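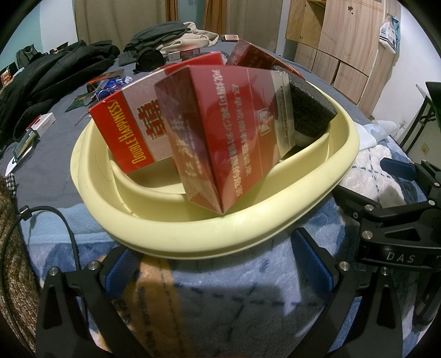

Osaze Shehu told us in week two that the whole project was a waste of time, that people quit smoking when they want to and a bigger warning on the box never made anyone want to. I wrote that down because I half agreed with him, and I still half agree.

Pack Design and Smoking Habits: Final Report
December 2022

Our question was simple. Do plainer packs make people less likely to buy? The class handout said yes. We read the handout twice and could not find where the yes came from, so we ran our own survey in the Odmont dorms.

We gave out 280 forms and got 119 back. That is a poor return, and the people who bother to fill in a form on smoking are probably not the ones we most needed to hear from. Of those who answered, 60 said they had never smoked at all. Their opinions on packs are nice to have - but they were never going to buy one.

Only 20 people said the look of a pack had ever changed what they bought. Most of these meant switching brands, which tells us about brands and very little about quitting.

Krishnamoorthy Murthy ran the numbers again with the former smokers taken out. The answer got weaker. He wanted to leave that part for the appendix. I wanted it here, so it is here.

Problems with the method: question 4 was badly worded, the October forms used a different scale, and we asked people what they would do, when we should have asked what they did last week.

We would not use these results to argue for or against plain packs. A second survey would need real sales records from a store, and the two stores we asked said no.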